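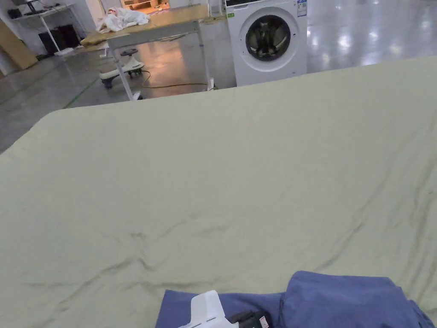
Esi Boateng
I have spent my whole October learning about bed sheets and I need to put it somewhere, so you're all getting a thread. Percale! Sateen! Flat sheets as curtains! Let's go. 1/

Esi Boateng
Percale and sateen can be the exact same cotton. Same fiber, same yarn even. The difference is the weave. Percale goes over one, under one, all the way across. Sateen lets the yarn float over several threads before it ducks under again, and those floats are what makes it shiny and slippery. 2/

Esi Boateng
Which explains so much about my life. I sleep hot, and for years I kept buying sateen as it felt so good in the store, then kicking it off at 2 in the morning. Percale is crisp and kind of papery at first and I love it now. I'm a convert, I'm unbearable. 3/

Esi Boateng
Thread count: it's the number of threads in a square inch, counting both directions. Fine so far. But if a yarn is made of several thin strands twisted together, some sellers count every strand. So one perfectly ordinary sheet can get a very fancy number on the package. 4/

Esi Boateng
What I check now is whether the label says single-ply, and what the cotton is. Long staple means longer fibers, so there are fewer loose ends to fuzz up into those little pills. Then I hold the sheet up to a window. If I can see the street through it I put it back. 5/

Esi Boateng
Most of my education came from Nutsugah, the fabric shop by the bus station in Elovden. The owner is 71 and has been cutting cloth since she was a teenager. She can tell you the weave with her eyes shut. I tested her on scraps from my bag and she was right every single time and very pleased about it - so was I. 6/

Esi Boateng
Her best tip: buy flat sheets for sewing. You get a huge piece of wide cloth with the hems already done, often for less than the same yardage off the bolt. My queen flat measures 103 inches on the long side. That's a dress and a pillowcase if you lay the pieces out carefully. 7/

Esi Boateng
(Wash it before you cut. I didn't with the first one and I have a very nice skirt that now fits my niece.) 8/

Esi Boateng
OK, linen. Linen is flax, a totally different plant, and it gets softer with washing for years and years. It also wrinkles if you look at it. I have one linen set from Jolance, a little two-person shop, and over 6 years in it feels better than anything else in the closet. 9/

Esi Boateng
People keep asking me about ironing. I iron pillowcases. That's where my face goes, so that's where the effort goes! The rest gets pulled straight while it's a tiny bit damp and folded right away, and that takes out most of it. 10/

Esi Boateng
Fitted sheets: tuck the corners inside each other, lay the whole thing down, fold the elastic side in, then go in thirds. I've watched so many videos. Mine still come out shaped like a loaf of bread, but a flat loaf, and it stacks. 11/

Esi Boateng
Skip the fabric softener on cotton. It leaves a coating and the sheets stop breathing so well. I quit in spring and the percale got its crunch back after a couple of washes. Also, don't stuff the drum. Sheets twist into a rope and the middle barely sees any water. 12/

Esi Boateng
And when they wear out, it's nearly always down the middle. The old fix is called sides-to-middle: cut the sheet in half lengthwise, sew the two good outer edges together, hem the new sides. You end up with a seam down the center and a lot more nights out of it. I did one last weekend on my old Udex machine and it took me an evening and one podcast. 13/

Esi Boateng
Next up is a duvet cover made from two flat sheets, with ties in place of buttons, because I hate sewing buttonholes. If you've made one, tell me how you kept the corners from sliding! And send me your oldest sheet stories, I want all of them. 14/14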